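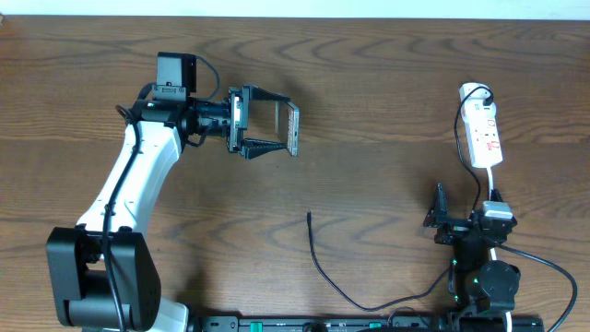
Visit report: Lurel furniture works, Irberg
Filed under: Visits, Timber and finishing

The February visit was to the Lurel works at Irberg, where the firm makes and refinishes tables for schools, libraries and offices. The group met at the goods entrance at 9.15 and was shown through in production order, beginning with the timber store. Total time on site was a little under four hours, with a break before the finishing shop.

The works stands on the site of a sawmill opened in 1886. Only the boiler house and part of the yard wall are left from that period. The present main hall has a level concrete floor throughout and is divided by two fire walls, with sliding doors between machining, assembly and finishing.

Timber store
Boards are bought in kiln dried and rested in the store before cutting. Stacks are built on dry battens at 500 mm centres, with the ends sealed in wax. Moisture content is read with a pin meter on arrival and again on the day a board goes to the saw. Anything outside tolerance goes back into the stack with a chalk mark and the date. The meter is checked against a reference block each morning and the result is entered on a card at the door.

Figured boards are kept apart from straight-grained ones. The reason given was planing: where the fibres rise and fall along the length, the cutters tend to lift small chips, whichever end is fed first. Lurel takes these boards through with a very light cut and leaves the last of the thickness to the wide-belt sander.

Machining and assembly
Tops are glued up in a rotary press with 14 stations. Boards are laid out on a bench beforehand and turned until the grain runs acceptably from one to the next. This is done by eye and takes longer than the gluing. Underframes are made in a separate bay and were not being produced on the day.

Fixing of tops to frames is by slotted metal plates, which allow the top to move across its width with the seasons. Older tables returned for repair often have plain screws in fixed holes, and a split at one end is the usual result. Several were waiting on a rack by the door.

Finishing shop
The shop runs two processes. Hardwax oil is used for library and office work, and a water-based lacquer for classrooms. The lacquer line was stopped for a filter change, so we saw the oil only. It is applied thinly by pad, left for a short time, wiped back and buffed. A second coat follows the next day.

Sheen is measured with a gloss meter at three places on each top and the readings are averaged. The target for the oiled range is a low satin. We asked about marking from hot cups and were shown a test panel, on which the rings could be seen when the panel was tilted to the window and lost when it was laid flat.

The upstairs room
After the finishing shop we went up to the room over the offices. The table has a reddish-brown top with a strong wavy figure, which tightens into close ripples in one band and opens into wider arcs elsewhere.
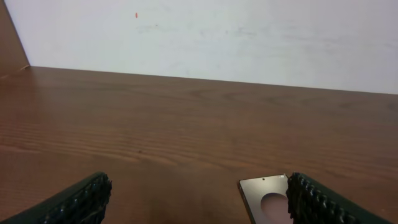 Under the room's lighting the sheen was uneven to the eye, lighter in patches and darker towards one side. A change in viewing angle will do that on a figured surface whatever the finish, and without the gloss meter to hand I draw nothing from it. There were a few small dark specks on the top. The wall behind has grey smudging and one short red-orange mark, and is due for painting.

We were not told the species of the top, and I have not guessed at it here. Colour alone is a poor guide once a stain or a tinted oil may be involved.

Power to the table is by a white extension strip laid on the top. Lurel sells a recessed socket unit for its office range, made by Brekke, and we were shown one in section downstairs. The cut-out is routed before finishing so that the exposed edge is sealed along with everything else. Retrofitting is possible but the edge then has to be oiled by hand.

Care and upkeep
The printed sheet supplied with each oiled table asks for a barely damp cloth, no cream polish and a fresh coat of oil when water stops beading. For pads and oil the works uses Grodico products and will sell them over the counter. Buffing pads are changed after 3000 square metres or when they load up, whichever is sooner.

Points to follow up
Gloss readings for the oiled range at delivery and after one year.
Whether the slotted plates can be supplied separately for our own repairs.
Minimum top thickness for the recessed socket unit.
A second visit when the lacquer line is running.

Access
Parking is in the lower yard. Flat closed shoes are required in the hall, and ear defenders are issued at the door to machining. The upstairs room is reached by stairs only.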